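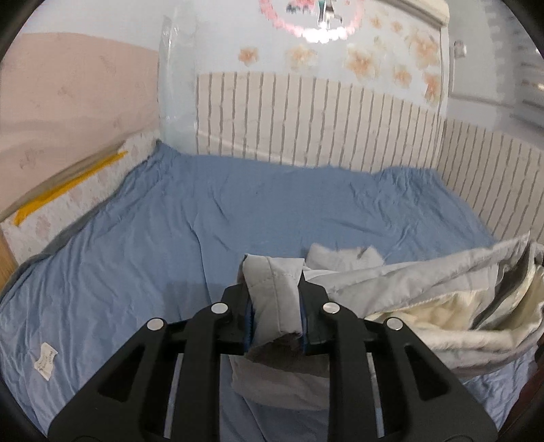

Grey quilt, yellow lining, blue sheet underneath

Quilt inside a cover: how do you keep it from bunching?

cgalindo
The quilt is light grey outside with a pale yellow lining. I put it in a cotton cover for the winter and by morning it has slid down to the foot end. I have the Grenholm cover with the button opening and no ties inside. Is there a fix that doesn't involve buying another cover?
– Cirilo

maritza_r
Sew ties in. Cut twill tape into lengths of 11 inches, fold each one in half and stitch the fold into the inside corners of the cover. Then put a small loop on each corner of the quilt. Took me one evening and it has held for 3 winters.

Arnulfo G
I would skip the cover. A stitched quilt is made to be used as it is. Covers are for plain comforters with no pattern to show. Wash it when it needs it and you're done.

cgalindo
It barely fits in my washer, that's why it's covered. The laundromat is a long drive from here.

rchambi
Clips work too and you don't have to sew. Get the kind with a flat pad, not the pin kind. Pins left holes in the lining of mine.

maritza_r
Clips come off in the wash if you forget them. Mine did, and one ended up in the drain filter.

rchambi
So take them off first. Takes a minute.

Arnulfo G
What size are the two? If the cover is 7 inches wider than the quilt, no tie is going to stop it from moving around.

cgalindo
Just measured. Cover is 3 inches wider and the length is the same. That seems OK to me.

Arnulfo G
That's fine then. Still wouldn't use one.

elikem_a
One thing about the loops – sew them to the edge seam and keep the stitches off the lining. If the lining is at all shiny it can pucker where you pull on it. Also turn the cover inside out, tie the corners, then roll the whole thing up from the closed end and flip it through the opening. Much easier than crawling in with the quilt.

cgalindo
Thanks. I have tape left over from curtains so I'll try the ties first, edge seam only. Will post in December when it's been on the bed a while.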